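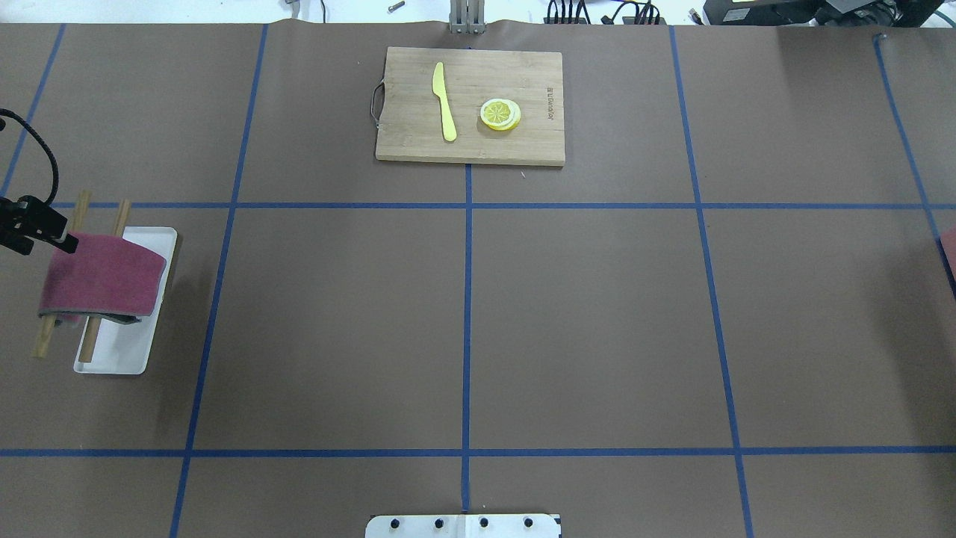

Slide 1 – board, knife and lemon slices above the tape line, tray to the left

Start here and leave the slide up while people sit down. Talk is 20 minutes, questions after.

- Thank Noémie Millet for the invitation and Windside for the room.
- Topic: how to lay out a shared table so the next person can find things.
- Ask who has a prep table at work that more than one person uses. Wait for hands.

The tape

Blue tape on brown paper. Each rectangle is a place for something. The board goes above the line, and the tray has its own spot to the left. People put things back more often when the place is marked on the surface itself. A list on the wall did very little for us at Sollico.

Paper comes off the roll and gets changed when it stains. Re-taping is the slow part – do it with two people, one holding the far end.

The board

Bamboo, with a wire handle on the short side. Knife lies on the board, never loose on the paper. Lemon slices stay stacked so they take up less room.

Mention the Jacquet kitchen here if time allows. They had 191 items on their first list and wanted a square for each one. Skip if we are past the ten-minute mark. 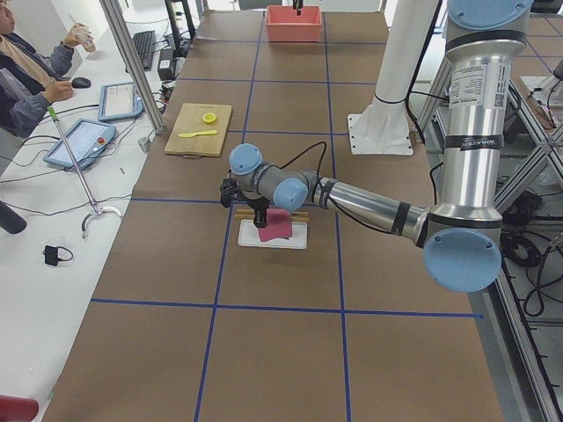
Slide 2 – the long table: sponge and chopsticks on the tray, pink bin at the far end

Give them a moment to look, then cover:

- Cleaning things and eating things on one tray. Tayla Ormsby argues for two trays. I think one is fine on a short job. Say both.
- Bin at the far end, off the working squares.
- Drinks stay at the desk.

Cost question always comes up. Paper and tape for the first setup came to $100. Trays extra.

Hand out the one-page layout sheet before questions. Spare copies are in the blue folder.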